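家電の修理・分解 > 黒いパネルの角のネジについて

1: kumaresan_n
2023年9月30日
はじめて書きます。Brurkikの卓上スピーカーを使っているのですが、黒い光沢パネルの裏から細かいビビリ音がするようになりました。低い音のときだけ鳴ります。手でパネルの角を押さえると止まるので、締め付けが緩んでいるのだと思います。
自分で増し締めするか、いったん外してスポンジテープでも貼るか迷っています。説明書には「分解しないでください」としか書いてありません。同じことをやった方がいたら手順を教えてください。保証は8月で切れました。

2: zarville_koubou
型番は?
Brurkikは年式で中身がかなり違います。前期はネジ留めだけ、後期はネジと爪の併用です。爪のあるほうを力で引っ張ると割れます。

3: kumaresan_n
底のシールには1347とだけあります。これが型番なのか製造の番号なのかわかりません。

4: pylyp_k
1347なら後期。うちにも同じのがある。
ビビリ音はたいていネジの緩みではなくて、パネルの裏を通っている線が当たっている音だよ。増し締めしても直らなかった。線を寄せて布テープで留めたら止まった。

5: geetha_s
4さんに反論するつもりはないのですが、角を押さえると止まるのなら、まずネジを疑うほうが自然だと思います。線が当たっている場合は、角を押さえても音が少し変わるだけのことが多いです。
順番としては、
電源を抜く
しばらく置く
角のネジを軽く増し締めする
鳴らしてみる
これで直ればそれで終わりです。開けるのはその後でいいです。

6: kumaresan_n
ありがとうございます。とりあえず電源を抜いてキッチンの作業台に移しました。クリーム色に細かい斑点が入った台で、小さいネジを落とすと見失いそうなので、外したものは皿に入れるつもりです。 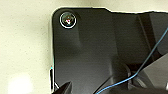 ドライバーは家にあったプラスの1番と2番です。どちらを使うべきでしょうか。それと、パネルの表面に指紋がつくのが気になっています。手袋をしたほうがいいですか。

7: brokeo_user
光沢パネルは指紋より傷のほうが怖いです。台の上に直接置かないで、タオルか何か敷いてください。前に石の天板の上で作業して、裏返したときに細い線傷をつけました。磨いても消えません。

8: zarville_koubou
角のは銀色の縁の丸いやつですよね。縁の輪には触れず、回すのは真ん中だけです。輪のほうにドライバーの先が当たると、表面がすぐ傷つきます。
番手は、溝に差してみてガタがないほうを使うこと。小さいほうで回して溝をなめる人が多いです。
あと青い線がパネルの上にかかっているなら、作業の前に脇へよけておいてください。引っかけて抜くと面倒です。

9: pylyp_k
>>5
うちのは角を押さえても止まった。だから押さえて止まる=ネジ、とは言い切れない。パネルがたわんで線から離れるだけの場合もある。
増し締めから試すのは別に反対しない。ただ、強く締めるのはやめたほうがいい。受け側は樹脂だから、ねじ山が馬鹿になる。

10: geetha_s
>>9
なるほど、たわみで離れるというのは考えていませんでした。そこは訂正します。
強く締めないというのは同意です。止まったところから少しだけ、で十分です。

11: bhavana_v
横から失礼します。同じビビリ音で、私はメーカーの窓口に出しました。結果はパネルごと交換で、戻ってくるまで9日でした。費用はかかりましたが、自分で割ってしまうよりはいいと思って出しました。
保証が切れていても受け付けてはくれるので、選択肢に入れておいてもいいのでは。

12: brokeo_user
>>11
ネジを締めるだけかもしれないのに、いきなりパネル交換はもったいないと思う。

13: bhavana_v
>>12
「いきなり出せ」とは書いていません。爪を割った後で出すと、割った分も請求されます。開けるところまで行くなら、その前に考えたほうがいいという話です。

14: zarville_koubou
>>13
それは正しいです。後期の爪は片側に4か所あって、慣れていないと割ることがあります。増し締めまでは自分で、その先は腕と相談、でいいんじゃないでしょうか。

15: elikem_a
スポンジテープの話が流れているので書いておきます。
貼るなら薄手のものにしてください。厚いのを入れるとパネルが浮いて、角のネジが最後まで入らなくなります。私はJanevskiの薄いフェルトテープを細く切って使っています。スポンジは数年でべたつくので、あまりすすめません。
貼る場所はパネルの縁の内側です。溝のところは避けてください。

16: kumaresan_n
いろいろありがとうございます。タオルを敷き直しました。
ドライバーは2番がぴったりでした。角のネジは半回転くらい回りました。緩んでいたようです。
これから線をつないで鳴らしてみます。

17: pylyp_k
他の角も見た?ひとつ緩んでいたら、たいてい他も緩んでる。

18: kumaresan_n
>>17
見ました。右下も少し回りました。残りは動きません。
鳴らした結果ですが、前よりだいぶ小さくなりました。ただ、いちばん低い音のところでまだ少し鳴ります。音量を7より下にしておけば聞こえません。

19: pylyp_k
残りは線だと思う。

20: geetha_s
半分はネジ、半分は線、ということかもしれませんね。
気にならない程度なら、しばらくそのまま使ってみるのも手だと思います。締めた直後は落ち着かないこともあるので。

21: elikem_a
落ち着く、というのはどういう理屈ですか。樹脂が馴染むという意味なら、むしろ緩む方向だと思いますが。

22: geetha_s
>>21
経験上そうだったというだけで、理屈までは説明できません。ひと月くらいしたらもう一度ネジを確認する、というのでどうでしょう。

23: elikem_a
>>22
それなら賛成です。

24: kumaresan_n
ひとまずこのまま使って、また鳴り出したら開けるかどうか考えます。開ける場合はフェルトテープを先に買っておきます。
もうひとつ聞きたいのですが、パネルの細かいほこりは何で拭くのがいいですか。ティッシュだと筋が残ります。

25: brokeo_user
眼鏡拭き。乾いたままこすらないで、先にブロワーでほこりを飛ばしてから。
アルコールは使わないこと。曇る。

26: zarville_koubou
アルコールは薄めれば平気な場合もありますが、試すなら裏側の目立たないところで。私は水を固く絞った布で拭いてから、乾いた布で仕上げています。ネジのまわりは水が入るので、綿棒で。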